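Korow Street Residents Association
Minutes of the meeting, September 20, 2023

Present: Huia Fairweather (chair), Emese Medve (minutes), and residents of the Okley and Annan buildings. The owner of the Cernari building sent apologies.

1. Minutes of the last meeting
The minutes from April were read and accepted with one correction. The bicycle room belongs to Annan, not to Okley.

2. Money
The account has 1413 dollars. From this we must still pay 400 dollars for the cleaning of the gutters. Huia asked if the invoice has come. It has not come yet, and Emese will write to the company again.

3. Courtyard drain
Two offers were received for the repair of the drain. The first is 1227 dollars and includes the new grate. The second is 900 dollars without the grate. There was a long discussion. Residents on the ground floor of Annan would like the work to be finished before winter. It was decided to ask the second company for the price of the grate, and to choose after that by e-mail.

4. Noise in the evening
Several residents complained about doors closing loudly after ten o'clock. Huia will put a note in both entrances. The residents of the third floor in Okley asked that the note is polite and does not name any apartment. This was agreed.
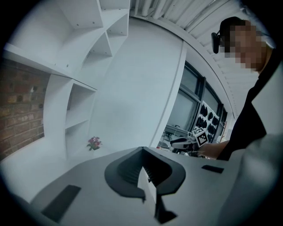
5. Garden beds
The two beds next to the gate are free from next spring. Persons who are interested should write their name on the list in the Okley entrance. The water hose must be rolled up after use.

6. Other matters
The key of the meter room is missing. Who has it, please return it to Emese.

The next meeting will be announced on the board in each entrance.

Minutes written by Emese Medve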